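Storage bins and totes: frequently asked questions
Olico Storage Supplies, Astoncombe
Last updated 18 Aug 2025

Ordering and delivery questions are on a separate page. This one covers choosing, filling, cleaning and repairing open-topped bins.

Which size do I need?

Measure the largest item you intend to store, then add 3 cm to its length and width. The extra space is for fingers. If the item will be stored upright, check the height as well: nothing should stand above the rim if bins are to be stacked.

Internal and external dimensions are both listed on the product pages. Shelving should be matched to the external figure, contents to the internal one. Most returns we receive come from mixing the two up.

What is the difference between the Idska and the Fleury ranges?

Idska bins have straight walls and do not nest. They give the most usable floor area for a given shelf width. Fleury bins have tapered walls and nest when empty, at the cost of some space at the base. Lids are not interchangeable between the ranges.

Both are sold in grey. Fleury is also sold in white.

Can I keep different items in one bin?

Yes, within limits. Mixed bins work well when the contents differ enough in shape or colour to be told apart from above. They work badly for near-identical items such as cartons of the same product in two sizes. Use dividers or a second bin for those.

Should boxes be laid flat or stood on edge?

Flat for anything that is picked rarely. On edge for anything that is picked often, with the label upwards. A box on edge can be taken out without moving the ones beside it, provided the row is not packed tight. Leave a gap at one end.

Boxes that have slipped over at an angle should be straightened before more are added. A tilted box carries its weight on one corner, and card corners crush under quite modest loads.

How should items be lifted out?

Straight up, from the top edge, until the lowest corner is above the rim. Only then move sideways. Dragging an item against the wall scuffs the packaging and, over time, wears the inner face of the bin.

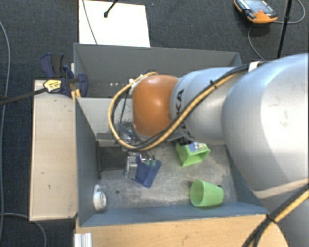
Thin card and folded packs should be held close to the top and on both faces. Holding one face only tends to open the flap or fold. Heavier items should be supported from underneath as soon as they are clear of the others.

How much weight will a bin take?

The standard Idska bin is rated at 12 kg, evenly spread. The standard Fleury bin is rated at 9 kg. These figures apply to a bin standing on a flat, continuous surface. On wire shelving, fit a base board.

The ratings do not apply to bins carried by one end. Use both handles.

How high can I stack them?

Idska: 3 high when loaded. Fleury: 2 high when loaded, with lids fitted. Empty Fleury bins may be nested to any convenient height, though tall nests are difficult to separate. If two have stuck, stand the nest upside down, hold the outer bin by its rim and twist gently. Do not lever them apart with a screwdriver.

The walls bow outwards when the bin is full. Is this a fault?

Slight bowing in the middle of the long wall is normal and disappears when the load is removed. If it remains after the bin has stood empty overnight, the bin has been overloaded and should be moved to lighter use.

How do I clean them?

Empty the bin, brush out loose dust and wipe with warm water and a little washing-up liquid. Rinse, then dry upside down with one end raised so that air can reach the inside. Do not use solvent cleaners or scouring pads. Adhesive left by old labels comes off with cooking oil, applied with a cloth and left for a few minutes before washing.

Are spare parts available?

Lids, dividers, handles and label holders are available for all current sizes. Base boards are available for Idska only. Bins bought before February may have the older handle, which uses a longer pin; please state the purchase date when ordering.

Where should labels go?

On the short wall, near the top. Labels on the long wall are hidden once bins stand side by side.

Who do I contact with a question that is not listed?

Sizing and load queries: Ramesh Sisodia, technical desk. Returns and spare parts: Capucine Rolland, customer service. Please quote the product code moulded into the base.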